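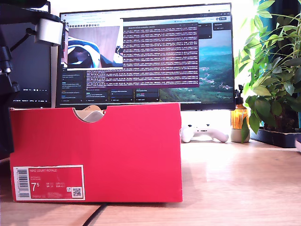 How did people send messages across America before there were telephones?

For a long time they wrote letters, which traveled by foot, horse, boat, and stagecoach, and later they could also send a telegram, a short message that zipped along a wire as electric clicks.

Let's begin with the letters, because for most families a letter was the only way to hear from somebody far away. Imagine that your older sister has moved to a farm three states over. You can't call her. You can't send her a picture of your new puppy. You sit down with a pen and some ink, you write as small as you can (paper cost good money!), and then you fold the page up and wait. You might wait for weeks and weeks before an answer came back.

In the early days of the country, the roads were bumpy and muddy, and some of them were hardly roads at all. Mail riders carried letters in saddlebags, and when a river flooded, the rider might have to stop until the water went down. You might be surprised to learn that the person who got the letter was often the one who paid for it. Postage stamps for the whole United States didn't arrive until 1847. Before that, a family sometimes had to decide whether they could afford to pick up a letter with their own name on it, and I always think that must have been a very hard thing to decide.

Then people moved farther and farther west, and the letters had farther to go. In 1860 a company started the Pony Express, which ran between Missouri and California. A rider would gallop to a station, jump down, swing the mail pouch onto a fresh horse, and be off again. The whole trip took about 10 days in good weather, and in those times that seemed wonderfully fast. Boys and girls today often think the Pony Express lasted for years and years, but it closed after only a year and a half or so.

Why did it stop so soon? It was the telegraph! A telegraph worked by sending electricity through a long wire. The person at one end, who was called an operator, tapped on a little lever called a key. A quick tap made a dot and a longer one made a dash. Every letter of the alphabet had its own pattern of dots and dashes, and this was called Morse code. The operator at the other end listened to the clicks and wrote the words down. In 1861 the wires from the East and the wires from the West were joined together in Utah, and a message that used to take days could cross the country in minutes.

Telegrams were not cheap, though – you usually paid by the word. So people learned to leave out all the little words. "I will be arriving on the train tomorrow in the morning" might turn into "ARRIVING MORNING TRAIN." Most families kept on writing letters for their ordinary news and saved telegrams for something important, like a new baby or somebody falling ill.

Something to try at home: think of some news you'd like to tell a friend, and write it out the long way. Now pretend that every word costs you a penny and you have only 13 pennies to spend. Which words will you keep?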